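Cream pillows on a beige leather sofa – too much of the same?

Home & Living > Living Rooms > Sofas and Soft Furnishings
Thread started September 2, 2023
167 views

mapleporch
Hello all, long-time reader and only an occasional poster, so please be gentle with me. We finally replaced the old plaid sofa (it came with us through two moves and one very enthusiastic puppy) and went with a beige leather one from Gemholm. I love it. I sit on it with my coffee in the morning and feel like a grown-up. But now I'm stuck on everything that goes with it. The carpet is gray with stripes and it's staying, that part was settled before the sofa ever came into the house. I bought a cream pillow to try, and some mornings I think it looks calm and lovely and other mornings I think the whole corner looks like a bowl of oatmeal.

My sister says I need rust or mustard. My husband says pillows are for beds. I'd love to hear from people who have lived with pale leather for a while, and also what you do about pillows sliding, because leather is slippery stuff!

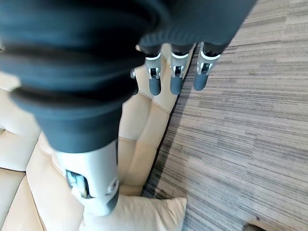 The cream pillow on the new sofa, with the striped carpet next to it

I'm not in a hurry, I'd just like to have it sorted out before December when we get a houseful.

tinkettle
Oh, I like it very much. Beige and cream is a nice soft pairing, and the gray in the carpet keeps it from going too sweet. I had a similar setup in our last apartment and the thing that made it work was texture. Smooth leather wants something with a bit of nubble next to it, so if you buy more cream, go for a chunky weave or a bouclé. I wouldn't touch mustard with gray stripes, but that's me, and I've been wrong about mustard before.

harborlight354
I'm going to disagree with tinkettle, kindly. I think cream on beige is a half step, and half steps always look to me like somebody tried to match and missed. Either go properly darker (tobacco, chocolate, a deep olive) or pick up the gray from the carpet so the two sides of the room know each other. We did charcoal wool covers on a tan leather couch and it settled the whole room down. I do agree about the nubble.

tinkettle
We'll have to agree to differ, harbor! My mother's living room was all half steps and it was the coziest room I've ever been in. She had cream, oatmeal, sand, something she called biscuit, and you just wanted to lie down in it.

oldbrasslamp
Going to leave the colors to the rest of you and talk about the sliding. I've had leather seating in one form or another since 2000 and the filling matters more than the cover. Those light polyester inserts skate all over the place. Get feather, or a feather and down mix, one size up from the cover, and they sit where you put them. A backing of cotton velvet or brushed wool grips pretty well too. I tried the little rubber mesh pads you put under rugs and would not recommend them – mine left a faint waffle print on the seat, and it took a good while and a lot of conditioner before I stopped seeing it.

On the subject of conditioner, I use the Cista cream, twice a year, a very small amount on a cotton cloth. Try it on the underside first, pale leather can darken.

mapleporch
The waffle print is exactly the kind of thing I would have done, thank you. I had the mesh in my online cart last night. The one I bought is a Jevell cover with whatever insert came with it, and it is very light now that you mention it. I'll look for feather.

harborlight, I did hold a charcoal sweater up against the arm after reading your post and I'm annoyed to say it looked good.

harborlight354
Ha! A sweater is a perfectly respectable swatch. Leave it there overnight and look at it with the lamps on, gray can go a bit blue in the evening.

pennyroyal_k
Could you do both? One cream and one charcoal at each end, or keep the cream and fold a gray throw over the arm. I have a Kolář throw in a sort of pebble color that I move around with the seasons, and it does more for the room than any pillow I own. It also hides the spot where the cat likes to sharpen her opinions. One warning with new dark covers or throws on light leather, especially denim or anything deeply dyed: wash them first if the label lets you, and rub a damp white cloth on them before they go anywhere near the sofa. My navy pillow left a shadow I never did get out.

oldbrasslamp
Seconding the dye warning. Same goes for jeans.

tinkettle
A pebble throw I could live with. I still say no mustard.

mapleporch
All right, I think I have a plan. The cream stays, with a feather insert, and I'll get 2 charcoal covers in something woolly and do the white cloth test before they come out of the laundry room. The throw will have to wait until after the property tax. My sister has been informed about the mustard and is taking it well. If anybody knows of a wool cover that comes in a long lumbar shape, please post it, I've only found squares so far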